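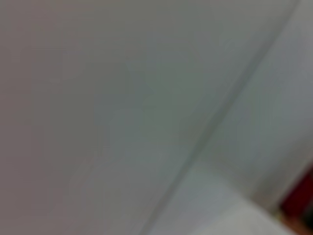

Wie lässt sich auf einem gemeinsamen Arbeitstisch Ordnung halten, ohne neue Schränke zu kaufen?
Mit offenen Körben, die einen festen Platz haben und nach jeder Sitzung geleert werden.

Projektbericht Ordnung am Arbeitstisch
Gruppe: Svend Thygesen, Kiran Joshi, Aivar Mets
Betreuung: Ehab Zaki

1. Ausgangslage
Der Tisch im Projektraum wird von drei Kursen genutzt. Kleinteile, Stifte und Kabel blieben oft liegen, und die nächste Gruppe musste zuerst aufräumen. Im Mai haben wir deshalb verschiedene Behälter verglichen. Das Budget betrug 38 Euro.

2. Auswahl des Behälters
Verglichen wurden eine Kiste mit Deckel, ein Stoffbeutel und ein offener Korb. Die Kiste wurde selten wieder geschlossen, im Beutel fand man nichts wieder. Wir haben uns für den Korb entschieden. Er ist rechteckig, orangerot und aus Kunststoff in Rattanoptik geflochten. Der dicke, gedrehte Rand läuft ganz herum, man kann den Korb also an jeder Seite anfassen. Die Wände sind schräg, dadurch kommt man gut an den Boden. Auf der weißen Tischplatte ist er leicht zu sehen. Ein Nachteil sind die kleinen Lücken im Geflecht. Büroklammern und Nadeln gehören deshalb in eine eigene Dose.

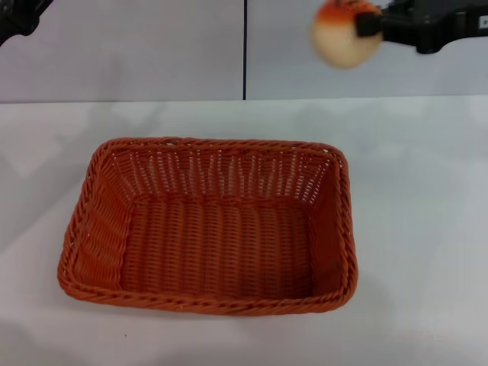
3. Durchführung
Jeder Kurs legte am Ende alles Lose in den Korb. Die nächste Gruppe sortierte den Inhalt vor Beginn in die Schubladen. Größere Teile wie das Netzteil blieben im Regal. Nach der ersten Woche haben wir die Regel geändert: Geleert wird jetzt von der Gruppe, die den Korb gefüllt hat.

4. Offene Punkte
Ein zweiter Korb für Kabel wäre sinnvoll. Die Beschriftung der Schubladen übernimmt Kiran.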